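Residency diary, Ollero Reading Rooms
June 13, 2024

The morning was given to the transfer of the Pruvost letters from the old card index to the new finding aid. The collection holds 900 letters, most of them written by a ship's chandler to his sister, and the card index describes them by date of receipt. The finding aid will describe them by date of writing. Where the two dates are far apart, the letter had usually been sent to a wrong port first and forwarded. I have kept both dates in the record and have asked that the earlier one govern the shelf order.

Margaux Besson reviewed the first drawer with me before noon. She wishes the spelling of place names to follow the writer, with the modern form given in brackets. I had been doing the reverse. We agreed to adopt her practice for the whole collection, and I will correct the entries made last week.

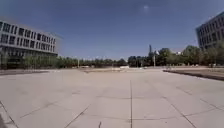
The letters from the voyage of the Asura remain the most difficult. The writer was short of paper and turned each sheet sideways to write across his own lines. A cross-written page takes me the better part of an hour, and I completed 3 of them today. One concerns a quarrel over rope. Another asks the sister to sell a clock and then, in a postscript, asks her to keep it. The third is chiefly a list of debts -- small ones, carefully itemized -- and will be useful to anyone working on prices.

Lunch was taken late. Magdy Samir joined us from the conservation workshop and reported that the damp boxes have been stable since October. He recommends that they be opened only in his presence, and I have entered that instruction on the request form.
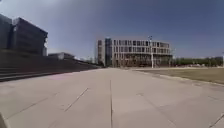

May readers consult the letters while the finding aid is being prepared? Readers may consult the drawers that have been completed, on written application to the reading room desk.

The afternoon went less well. Five letters listed on the cards could not be found in their folders. Two turned up in the folder of household receipts, where someone had filed them for the sums written on the back. The remaining letters are entered as missing for the present. I have left the cards in place with a slip noting the search.

I also prepared the paragraph on handwriting for the introduction. Margaux Besson considers it too long. I have removed the passage on pen nibs and retained the one on abbreviations, which readers will need from the first page.

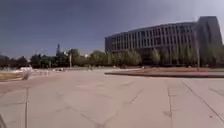
Who decides how the unsigned letters are listed? The cataloger decides, and the reason for each attribution is written in the notes field.

Before closing I counted the finished entries for the monthly return, which stands at 300. The second drawer is on the trolley for tomorrow, with the Asura transcripts laid on top. The lamp at the end desk needs a new bulb, and I have left a note to that effect.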